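Steltonport Handheld Gripper Group
Minutes of the working practice meeting, March

Present: the chair, the secretary, the two collection leads, the data checker, the safety contact and one member from the Titby site (by phone from item 3).
Apologies: the Barnetti account contact.

The meeting opened at 10.15.

1. Minutes of the last meeting

Agreed as a true record, with one correction. Under "Charging", the spare batteries were to be kept at Titby, not at Steltonport.

2. Matters arising

The label printer has been mended. The revised sign-out sheet for the grippers is in use at both sites. The chair asked that people write the time a pair comes back as well as the time it goes out, as the second column is mostly blank.

The request for a second set of wrist straps is still with Barnetti. Carried forward.

3. Practice rules for two-handed work

The data checker reported on the last batch for the Seol project. Of 1,263 recordings checked, more than 60 were sent back. Most of these were for one of two faults: the fingers closing on an object before both grippers were in view, or the operator's free fingers touching the object to steady it. The rest were mixed and did not point to any one cause.

There was a long discussion of the first fault. One lead felt the present rule was too strict for small objects, where the operator has to come in close and loses sight of the other gripper for a moment. The data checker said that a short loss was acceptable in the middle of a task but the start had to be clean. It was agreed to change the wording of rule 2 to read:

"At the start of each recording both grippers are in view, open and clear of all objects. Hold for a slow count before moving."

On the second fault, no change to the rule. Hands stay on the handles. If an object drops or rolls out of reach, the operator ends the recording and starts again. The leads will go over this with everyone at the Wednesday briefing.

4. Home set-ups

The draft sheet on working at home was gone through line by line. Points agreed:

Small loose objects are to be worked inside a tray or a shallow box. A cardboard box with the front wall cut low is acceptable. Ragged edges on the cut side should be trimmed or taped if a gripper keeps catching on them.

The box should stand on something that does not slide. A towel is allowed provided it lies flat and does not ride up under the fingers.

Soft things such as pipe-cleaner shapes should be gripped with light pressure and let go fully before the next move. The safety contact asked that loose fibres be picked off the pads at the end of each session. Agreed.

Other belongings may stay in the room. Letters, family photographs and anything showing an address must be put away first. The member from Titby asked whether shop names and printed toys counted. The chair said they did not, under the present Seol terms, but that she would check this in writing.

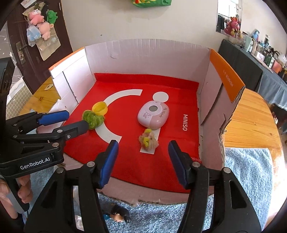 Item 4: small objects worked in a cut-down box, left gripper closed on a green pipe-cleaner ball, right gripper open.

It was asked whether a patterned or printed mat could be used in the bottom of the box. The data checker had no objection, provided the mat is not swapped part way through a set. To be added to the sheet.

5. Care of the grippers

Finger pads are to be looked at before each session and changed when the edge lifts. Screws are to be checked weekly by the leads. Operators should not tighten them themselves. There are 6 spare sets of pads at Steltonport and none at Titby. Half to be sent over.

6. Breaks

The limit of 60 minutes without a break stays as it is. Titby asked for a longer session for trained operators. Not agreed.

7. Actions

Secretary: issue the new wording of rule 2 to both sites.
Chair: write to Seol about printed names in view.
Data checker: add the note on mats and send out the home sheet.
Collection leads: cover free fingers at the briefing; send pads to Titby.
Safety contact: chase Barnetti for the wrist straps.

8. Any other business

The Titby site will be closed for one afternoon for work on the heating. Day to be confirmed.

The meeting closed at 11.40. The next meeting will be at Titby.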